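How to Stat a Boss Figure for Stelico (without breaking your game)

Filed under: Custom Dials, Guides

Ok so the inbox has been full of the same question since the Lestham set went up. How do I make a boss. Quick guide, typing this before work so bear with me.

You'll need: a blank 12 click dial template, pencil, eraser (you'll use it), a figure you want to build around, one friend who likes winning. Cardstock if you want to print the thing at the end. Split pin for the middle.

I'm using Wotholm as the worked example. Big bog giant, throws tree stumps, eats horses. If you've played the Lestham campaign you've met him.

Step 1. Write the one sentence

Before any numbers. What does this thing do to you on the table? For Wotholm I had "he's slow, and wherever he's standing you don't want to be." Done. Tape it to your monitor or whatever.

Everything on the dial gets checked against that sentence. If you want him to also fly and also turn invisible, that's a second figure. Make a second figure.

Step 2. Pick the dial length

Regular figures run five to seven clicks. Bosses can go the whole 12. Don't go longer with a flip-over second dial, I tried it, everybody forgets which side they're on and you spend the last turn arguing.

Leave the final slot for the KO mark. So that's eleven clicks of actual stats. People forget this one constantly. I forgot it on the first Rebane dial and she couldn't die.

Step 3. Break it into three chunks

Top of the dial, middle, bottom. Each chunk should feel like a different mood.

Wotholm top (four clicks): bored. High defense, low speed, hits hard but only next to him.
Wotholm middle (four clicks): annoyed. Starts throwing stumps. Range goes up, defense drops by 2.
Wotholm bottom (three clicks): panicking. Speed finally comes up, defense is garbage, damage is silly.

Players can feel that turn happen even if they never look at the dial. Good boss fights have a moment where the table goes "uh oh." Put that moment at the first click of a new chunk, never in the middle of one.

Step 4. Fill in the numbers

Do attack first. Then defense. Then damage, then speed. Range last cause it's usually the same number the whole way down for a chunk.

Attack on a boss should beat your average party defense on a middling roll. If it needs a great roll he whiffs all night and its boring. If he can't miss, also boring, just faster.

Defense, be careful. Every extra point up top adds way more time than you think. One point can be a whole extra round of everyone rolling and missing. I start a point lower than feels right and I've hardly ever had to raise it.

Damage. Look at the shortest dial in the party. Boss damage on the top chunk should not take that figure from full to KO in one swing. Bottom chunk, sure, fair game, they had warning.

Step 5. Powers

One per chunk. Maybe one that runs the whole dial if it's tied to your sentence. For Wotholm that's Sinking Ground: any square next to him costs double to leave. Runs top to bottom.

Then:
Top - Thick Hide (reduce damage by one)
Middle - Stump Toss (thrown terrain stays on the map as blocking)
Bottom - Stampede (moves through figures, knocks them back)

Write powers in the shortest words you can. If it needs "unless" more than once, cut it. I had a version of Stump Toss with a chart. A chart! For a stump.

Step 6. Cost it

Add it up using the cost sheet in the back of the Stelico rulebook. Do not panic at the total. Wotholm came out at 737 points on my first pass, more than double the party he was supposed to fight. Whoops.

Where the cost was hiding:

Range on clicks where he never used it. Zeroed out on the whole top chunk.
Thick Hide was running all the way down. Cut back to the top only.
Defense. Always defense. Knocked it down a point across the board.

If you're over, cut range first, then powers, then defense. Leave damage alone til the end, it's the fun part.

Step 7. Give the players something to do

A boss alone on an open map is a dice rolling contest. Put stuff on the map. In the Wotholm fight there's a rope bridge they can drop, and a couple of horses wandering loose. He goes after horses before heroes. Smart players work that out pretty fast and then feel terrible about it.

Rebane does the opposite. She's a thief so her map has too many doors, and she gets a free move any time one opens. Same idea tho: one thing on the map the boss cares about, one thing the players can mess with.

Step 8. Test it badly

Meaning quick and ugly. Scrap paper dial, coins for figures. Have your friend who likes winning play the party and go all in turn one. See what falls over.

Things to write down while you test:
which click he was on each time he changed targets
any power you forgot to use (if you forgot it, cut it)
how many rounds til the table got quiet

Quiet is bad. Quiet means they've figured out the answer and are just waiting for it to be over. Mine went quiet in round five so I chopped a click off the middle chunk and gave it to the bottom.

Then test it once more with the real cost. Once. You can tweak forever and never play the thing.

Step 9. Print and assemble

Print the dial wheel and the base cover on cardstock. Cut the wheel first, a hair inside the line so it turns. Cut the window in the cover BEFORE you cut the cover out, much easier to hold. Poke both centers, split pin through, fold the legs flat. Blob of poster tack on top and stick your figure on.

If the wheel drags, trim it. If it slides around by itself add a paper washer between the layers.

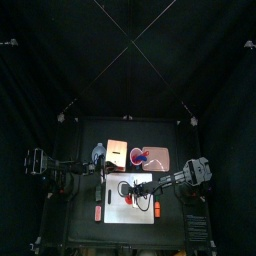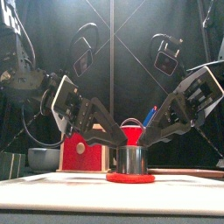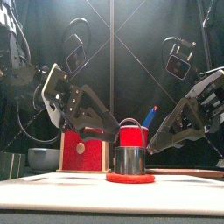
Reading time: 12 min | 27 comments

Couple of things people asked in the comments last time

Can I use this for a team boss, like a pair of twins? Yes but give them one shared dial. Two bodies, one wheel. Hit either one, click the wheel. Much less to track and it stops people from deleting one twin on turn one.

Does the boss get extra actions? In Stelico rules a lone boss gets one extra per turn if the party has four or more figures. Leave that as is. Don't stack a free action power on top, I beg you.

Do healing powers work on bosses? They work. They're also miserable. If you have to, let him heal one click, one time, and make it loud so the players get to try and stop it.

What about Lestham guards as minions? Fine. Keep them on two click dials and take their points out of the boss's total, not on top of it.

Template download is in the sidebar. Page two has the blank base cover, make sure scaling is turned off in your print settings or the window wont line up with the numbers. Rebane's full dial goes up next, once I fix the door thing.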